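The owner of Stara starts every visit the same way, by telling you to put your hand on the table. So I did, and I kept it there for most of the morning.

Stara is a one-room furniture workshop on the second floor of an old building, and tables are all it makes. The orders come in through a small shop called Rizk, which has been sending customers upstairs for years. I came to talk about pale wood, and we ended up talking about almost nothing else!

"People walk in thinking light wood is plain," the owner told me. "Then they sit down for coffee, and ten minutes later they're tracing the lines with a finger. I love that. I wait for it."

I asked what makes a top worth keeping whole. The answer was quick: the grain has to go somewhere. Straight lines are fine for a shelf, but a table is something you look at three times a day, and a bit of movement gives your eyes a place to wander while the toast is cooking.

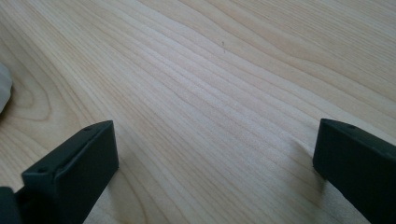 "You get these long thin lines running along together, and then they start to ripple," the owner said. "And off to one side there's a big arch, like somebody dropped a pebble in a pond. We call it a cathedral. It comes from how the cut crosses the growth rings, and you can't order one. You just have to be happy when it shows up."

What about little marks and specks? Some customers ask to have every one of them sanded away, and the owner will talk them out of it if given half a chance. "A crumb you wipe off. A tiny knot you leave alone. In a year it'll be the spot where you always set your cup."

The finish matters just as much. Stara tried a high gloss early on, a product called Prurex, and gave it up after a single winter. It looked terrific at night and was a mirror by breakfast. These days the tops get a thin satin coat, and then they sit for 23 days before anybody is allowed to eat off them. (I asked if that rule is ever broken. I got a laugh and no reply.)

Care is simple enough: a soft damp cloth, then a dry one, always along the grain. Skip the scouring pads. If the table stands near a window, move the fruit bowl now and then so the wood changes color evenly.

The shop has finished 40 tables so far, and the next one is for a bakery called Pudura, which wants a top long enough for the whole staff to have lunch together. "I've already picked the boards," the owner said, getting up to show me. "Come look at this one. Bring your coffee, it's fine."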